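Hello again, everybody! September is nearly here, the evenings are cooling off, and that can only mean one thing at the Olmedo Street Community House: Puzzle Swap season is back, and this year we're adding something I've wanted to try for ages.

## The Long Table returns

For those of you who are new to the neighborhood, the Long Table is our Monday night get-together for people who like fiddly things. Jigsaws, wire puzzles, word squares, sliding tiles, string figures, those wicked little boxes that won't open unless you tilt them just so. You turn up, you sit down next to someone you may or may not know, and you pick up whatever's in reach. Doors open at 6:30 in the evening and we wrap up when the last stubborn person lets go of the last stubborn puzzle (last spring that was often me, I'm afraid).

It started as a spin-off from the reading group. We'd finished our book early one night, the rain was coming down hard, and Mohandas D'Souza pulled a set of bent nails out of his coat pocket and passed them across the table. We didn't talk about the book again. By the next month we had our own evening, and we've kept it going every fall and winter.

What I love most about it is how quickly a room full of grown people goes quiet and then suddenly very loud. You'll have ten minutes of breathing and muttering, and then a shout from the far end when two pieces of metal finally slide apart, and everyone gets up to look. Then, of course, the real trouble begins, as it all has to go back together!

## Beginner cube lessons, at last

So many of you asked for this in the spring survey that we simply had to do it. Mohandas will be teaching a beginner cube course over five Mondays, starting with the first session of the season. He learned from a library book as a teenager, forgot the whole thing for decades, and relearned it at our table two winters ago, so he remembers very well what it feels like to be stuck.

His plan is wonderfully relaxed. The first week is just about getting comfortable: how the centers stay put, why a corner piece always has three colors and an edge piece has two, and how to turn a side without losing your place. He'll spend the second week on the first layer. After that it's the middle layer, then the top, and the last evening is kept open for anyone who needs another go at any of it.

There are no timers. I want to say that twice, as I know it puts people off. There are no timers! If you'd like to race, there's a group of teenagers in the back room most weeks who will be delighted to beat you, but the lessons are slow on purpose. 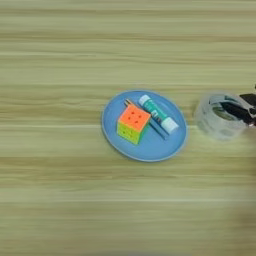
## How the swap works

The Puzzle Swap runs alongside the lessons, and the rules haven't changed much:

- Bring something you've finished with, or something you've given up on. Both are welcome, and the second kind tends to go fastest.
- Put it on the swap shelf with a slip of paper saying what it is, how hard you found it, and whether anything is missing. Please be truthful about missing pieces.
- Take something home. You don't have to take one for one. If you bring three and want none, lovely, and if you arrive with empty hands, take one anyway and bring it back when you're done.
- Jigsaws should be in a box or a zip bag with the picture. A jigsaw with no picture is allowed, but please mark it so that only the brave pick it up.

Last season the shelf got a bit out of hand, so this time there'll be a second one by the window for children's puzzles. Wooden peg boards, floor puzzles and big-piece jigsaws go there. Anything with small parts stays on the tall shelf.

A special mention for the Cleda, which some of you will remember with a shudder. It's the 19-piece interlocking ball that has been going around the group since our first winter, and it has come back to the shelf in a bag of bits every single time. I had it for all of July. I got as far as something shaped like a turnip. If you think you're up to it, it's yours to borrow, and if you manage it, please bring it in assembled so the rest of us can see what it's supposed to look like!

## Solving at home

Several people wrote in over the summer to ask how to keep practicing between meetings, and I've been collecting tips from the regulars. My own favorite is the simplest one: leave the thing out. A puzzle in a drawer is a puzzle you won't touch until Christmas. Mine lives on the kitchen table with the mail and the pens, and I'll give it a few turns while the kettle boils. Some mornings I make a terrible mess of it, and some mornings a whole side just falls into place before I've had any coffee, and I'm cheerful until lunch.

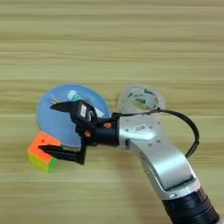 *A cube within easy reach on the tabletop.*

If you get lost in the middle of a sequence, Mohandas suggests stopping, putting the cube down, and looking for the last thing you're sure of. Usually that's the first layer. It's a great deal less painful to fix one layer than to scramble everything in a temper, though I've done that too.

Write your moves down in whatever way makes sense to you. The standard letters are handy if you want to look things up, but one of our best solvers uses little arrows and a drawing of a duck, and it works perfectly well for her. And do try teaching someone else the bit you've just learned. I didn't understand the middle layer at all until I tried to explain it to my nephew, who then did it faster than me.

## Room, snacks and sign-up

We're in the Pimura Room again, up the half flight of stairs, with the ramp entrance on the parking lot side. There's seating for 60, so nobody needs to book for the regular Long Table. The cube lessons are smaller, and for those we do ask you to put your name on the sheet at the front desk so that Mohandas knows how many handouts to print. We have loaner cubes. If you own one, bring it, even if it's stiff or has had its stickers peeled off and put back wrong. (We'll check!)

Plonia, the bakery on the corner, is sending over its end-of-day rolls again this year, and we're so grateful. Tea and coffee are free, with a jar for change. Please bring your own mug if you can, since the dishwasher is still on strike.

If you need a ride home, tell me when you arrive and I'll match you up with a driver going your way. And if you've been meaning to come for years and keep putting it off, pick any week and walk in. Sit wherever there's a chair. Someone will hand you something impossible within a minute or so.

See you on Monday!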